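The Second Life of the Dead Radio

Ultby, half past six in the morning, and the swap hall is already loud. Folding chairs scraping. Someone's thermos on its side. A row of kitchen radios along the back wall, all of them tagged, most of them dead. Gisela Fröhlich has her coat on still and is arguing about capacitors.

This is the July meet, the big one. People drive in from all over with car trunks full of other people's junk. They come for the Hendska mostly. If you grew up in a certain sort of house you know it, the squat set with the cloth front and the one big dial that clicked past the news and straight into static. Gone from the stores for decades. Now folks will pay 3,000 for one that works, and fight over ones that don't.

Why? I spent two days asking. Got a lot of answers, most of them long.

Fröhlich's is the shortest. She likes the noise they make warming up. That's it, that's the reason, and she has been fixing them since before her kids were born. Her rule is never to throw out a board. Even a cracked one has parts on it, and parts are the whole game now. A tuning coil you can wind yourself if you're patient. The little driver board behind the dial, forget it.

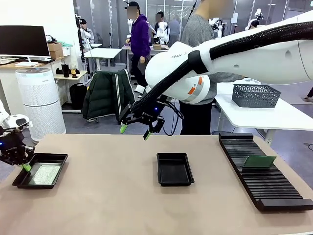 Which brings up the money. Boards used to go for the price of lunch. Then the online crowd showed up, and a dealer called Siqueira started buying whole estates, and by last winter a clean dial board cost more than a whole radio had the year before. Grumbling in the hall. A lot of grumbling. Umut Karabulut sold his spares early and regrets it every time he opens his mouth, which is often. He'd had a shoebox of them. Traded the box for a lawnmower. The lawnmower died.

The dealers say they're saving stuff from the dump, and there's something to that. Siqueira's van was the only one at the Brandão house when it was cleared. Gervásio Brandão ran a repair counter in the front room there for most of his life and kept everything, knobs, backs, screws in jam jars, handwritten tickets with the complaint on one side and the cure on the other. "Hums. Customer hums too." That kind of thing. His daughter Mirela let the radios go and kept the tickets. I think she got the better half.

She read me a few over the phone. A set brought in because it only played at night. A set brought in by 2 brothers who each claimed to own it, paid for twice, picked up by neither. Her father wrote down the weather on most of them, becuase he believed damp explained everything. Often enough he was right.

Damp is still the enemy, everyone agrees on that much. After that it falls apart. There's a split in the hobby and it's not a polite one. One side wants original parts or nothing. The other side will happily put a new board behind the old dial, newly made, etched to the old layout, and call it a day. The new ones go by Grumetik, after the forum where the drawings were first passed around. They work. They work better, if you ask the people who use them. Don't ask the other table.

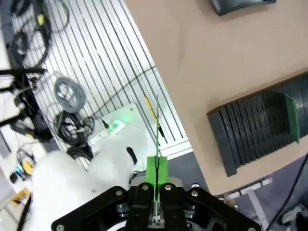 Raíssa Bragança wrote to me after the meet to say I'd been talking to the wrong table anyway. A radio is for listening to, she said, and if a new board gets the thing playing in a kitchen again then her grandmother would have taken the new board and never looked back. She has 4 sets. All with new insides. All on, usually, on different stations, in different rooms, so she can walk through the house and pick up bits of each.

I put that to Fröhlich. Long pause. She said fine, but keep the old board in a bag inside the case, so whoever opens it next can decide. Which sounded to me a lot like peace, tho neither side would call it that. 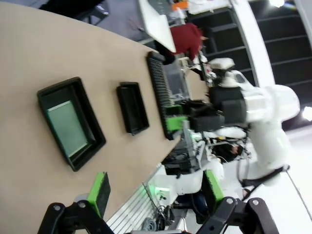 The auction started late. It always does. First lot was a mixed box, two cases with no insides and some insides with no cases, and it went to a kid of maybe sixteen who paid in coins. Then the good stuff. A cream Hendska with the cloth unfaded went past 3,000 in under a minute and the room went quiet and then clapped, a bit grudging.

Karabulut bid on one lot all day. A shoebox of dial boards, untested. He got it, at a price he asked me not to print. He thought one or two of them might be his.

By four the chairs were stacked. Fröhlich was out in the parking lot with the back off somebody's radio, on the hood of somebody's car, coat still on, waiting for it to warm up.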